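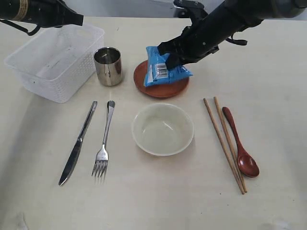
May 8, 2019. Percussion and strings setup for the Lapointe program, second session. Started with the timpani. The low drum still drifts flat after a loud passage, so I backed the pedal off and reset the head to match the others. For the small hand percussion I want a tray that lets dust fall through, something like the white plastic basket with the little holes along its sides. The felt-lined box we have now collects grit and the triangle beaters come out dirty.

Home | Notebook | Concerts | Instruments | Links

Asuka Kamata played the slow movement of the Morkia suite twice, once with the stage shell in and once without. With the shell the violas come through but the harp gets muddy above 200 Hz. Diane Cormier listened from the balcony and preferred it out.
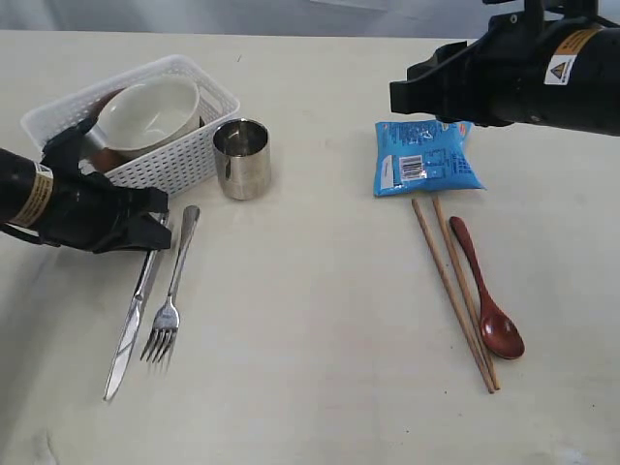
Tried moving the harp 2 feet downstage with the shell back in. Better. Diane agreed. Left tape on the floor for the October concert. Still to do: new mallet heads, and check bar 125 in the harp part against the score.

Print this page | E-mail this page

Contact | Copyright Skarkitz Hall Workshop | Back to top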